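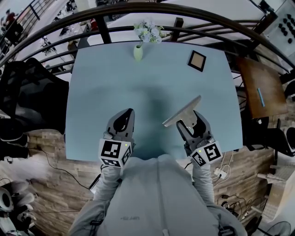
Onusbridge Help Desk – Customer Ticket
Product: Pukier rectangular table, powder blue, matte top
Opened by: Obsa Birhane
Opened: July 19, 2024
Category: Assembly / Stability
Status: Closed, fixed by customer

Subject: Table rocks and everything on it creeps

Hi! I bought the Pukier table from your Dulivport store and overall I really love it. The blue is exactly what I wanted, soft and chalky, and it looks great upstairs next to the railing. But it rocks. It didn't rock in the store (I leaned on the floor model pretty hard, sorry to whoever was working that morning) and it didn't rock for the first couple of days at home either. Now if I put my elbows on the near edge, the whole thing dips toward me and then knocks back when I let go.

The bigger annoyance is that stuff moves. I keep a small pale green vase at the far side with artificial flowers in it, the bluish white ones, and a little square frame with a black border and a tan corky panel inside. The frame just lies flat over to the right of the vase, I haven't decided where it goes yet. By evening the vase has scooted and the frame has turned itself crooked. I straighten them, I lean on the table, they're off again. The vase is what worries me. There's a railing behind the table and a drop to the floor below on the other side of it, and a round-bodied vase with a bunch of tall flowers sticking out the top is not something I want rolling toward a gap between bars.

What I've tried already:

Turned the table end for end. Still rocks, same direction (toward the side I stand at).

Folded cardboard under the foot that seemed short. Better for an afternoon, then the cardboard squashed and we were back to knocking.

Tightened the leg bolts I could reach with the key that came in the box. They were all snug except one that took half a turn. No change that I could feel.

Took the flowers out of the vase to see if it was just top heavy. It still crept, only slower.

So is this a bad table or a bad me? Happy to do some fiddling before anyone talks about hauling it back down the stairs, which I would very much like to avoid.

Obsa

--- Reply from Onusbridge Support ---

Hello Obsa,

Thanks for the detail, it helps a lot. Before we look at a replacement, please try the following.

Move the table to a hard floor you believe to be level, away from the railing, and press on each corner in turn. Let us know which corners move.

Then look underneath. The Pukier top is held to its base with 8 metal clips that slot into a groove. If a clip has come out of the groove, the top can tip slightly while the legs stay planted, and from above it feels exactly like a short leg.

Please also tell us whether the adjustable feet are screwed all the way in.

--- Update from Obsa ---

OK, corner test done. I got my neighbor to help me shuffle it over to the middle of the landing, well away from the rail, with everything taken off the top first. Results:

Far left corner, solid.
Far right corner, solid.
Near left, dips.
Near right, dips, and makes the knock.

So it follows the table and doesn't follow the floor! I was sure it was the floor. The boards up here slope a bit toward the stairs (the whole house does, you can feel it in your socks) and I'd pretty much convinced myself that was it.

Feet: I had no idea they were adjustable. I thought those were just feet. They're all screwed in the whole way, and once I knew they turned I could see the thread. I backed the near right one out a little and the knock got quieter, but the dip stayed.

Haven't done the clips yet. I need to get it on its side and I want a blanket down first, that matte finish already picked up a faint shiny line where I dragged a mug and I'm being precious about it now.

--- Update from Obsa ---

Clips! Found them. It took me forever to find them and I want to say that the picture in the assembly booklet is drawn from an angle no human could get their head into.

Along the far side, all in the groove. Along the near side, two of them were completely out. They were just hanging there, screwed to the base, pointing at nothing. The screws were tight too, which is why I'd never have guessed – I'd checked for loose screws and there weren't any. The little tongue part was sitting under the wood and not inside the slot.

I think I know how I managed that. When I put it together I did the far side first, then flipped the whole thing up onto its legs when I got impatient, and did the near side lying on my back. I must have tightened those two against the flat part. And then it held for a few days out of pure friction until I started leaning on it to do things.

Question before I go further. One of the clips that was out looks a bit bent. The tongue angles down instead of sticking straight. Can I bend it back with pliers, or will it snap? And is it OK to use the table with one clip missing for now? I do most of my sorting and arranging at this thing and I miss it already.

--- Reply from Onusbridge Support ---

Hello Obsa,

Well found. Please don't bend the clip back, the metal tends to crack at the fold. We're putting a small bag of replacement clips in the mail, no charge. Light use with one clip missing is fine as long as you avoid leaning on that side.

To refit: loosen the screw until the clip turns freely, swing the tongue into the groove, hold it there with a fingertip, then tighten. It should pull the top down snugly onto the base. Stop when it's snug. Over-tightening is the usual cause of a bent tongue.

Once the top is secure, set the feet. Begin with all of them screwed in, place the table where it will live, and lower whichever foot is off the floor until a sheet of paper under it drags.

--- Update from Obsa ---

Got the straight one back in while I wait on the mail. You can feel it when it goes, there's a sort of click and then the screw suddenly has something to pull against. I felt very clever.

Stood it up with just the bent one missing and it's already so much better. Near left corner is solid now. Near right still gives a tiny bit, which makes sense, that's where the gap is.

The vase is on the kitchen windowsill until further notice. The frame is back on the table. It can't roll anywhere.

--- Update from Obsa ---

Clips came! Thank you, and thanks for sending extras, they've gone in the drawer with the key.

Fitted the new one, then did the feet with the paper trick. It took 30 minutes (most of that was me crawling from foot to foot and losing the paper). With the table back in its spot by the railing, the two feet on the stair side needed to come down, the left a bit more than the right. The slope I was complaining about is real, it just wasn't the cause of the dip.

Then I did my own little test. Vase back on, flowers in, frame next to it, and I put strips of masking tape on the tabletop right up against the base of the vase and along one edge of the frame. Then I used the table the way I normally do, leaning over it, reaching across, setting things down and picking them up.

At the end of the day:

Rocking – gone. I pushed on all 4 corners and got nothing.
Knocking – gone.
Frame – hadn't budged off the tape.
Vase – had moved. Only a hair, there was a sliver of blue between it and the tape, but it had moved.

So what's the vase doing?

--- Reply from Onusbridge Support ---

Hello Obsa,

Glad the table is steady. The matte top doesn't grip glazed or polished bases very well, so a smooth-bottomed vase can still shift if the table gets bumped. A thin felt or silicone pad usually takes care of it. If the vase isn't one of ours, it would be worth turning it over to see whether the base is flat.

--- Update from Obsa ---

It's not one of yours, it's from Negash, the gift shop by the ferry stop. I turned it over and set it on a glass cutting board and it does this very slight twirl if you tap it. So the bottom is a touch rounded in the middle and it's been pivoting every time the table knocked. The poor thing never stood a chance.

Stuck clear silicone dots underneath, the kind for cabinet doors. First I put on too few and it tilted, which looked sad with the flowers all leaning one way. Peeled those, washed the base properly, dried it, and started over with the dots spaced evenly near the outside edge. No twirl now on the cutting board.

A warning if you pass this on to anyone else: take the masking tape off your tabletop the same day. I left one strip on overnight and it left a gummy line. A damp cloth with a drop of dish soap got it off, and I went gently and didn't scrub. No mark left that I can see, but I had a bad few minutes.

I also pulled the table in from the railing by the width of my hand. You can't really tell by looking, and it means the flowers aren't hanging out over the stairwell anymore.

--- Update from Obsa ---

Last one from me, you can close this. It's been 2 weeks since the dots went on and the vase hasn't moved. No rocking. I rechecked the clips with a flashlight and they're all still in the groove, and I'm going to look again in September when the heat's off and the wood's had time to shrink or whatever it does.

One request for the booklet. Could somebody add a line at the clip step that says to keep the table upside down until both sides are done? And maybe mention that the feet turn! I'd have saved myself a lot of cardboard.

Still haven't picked a spot for the frame, by the way. It's living flat on the table.

Obsa

--- Reply from Onusbridge Support ---

Hello Obsa,

Closing as fixed. Both booklet notes have been passed to the Pukier product team. If a clip works loose again, reply to this ticket and it will reopen.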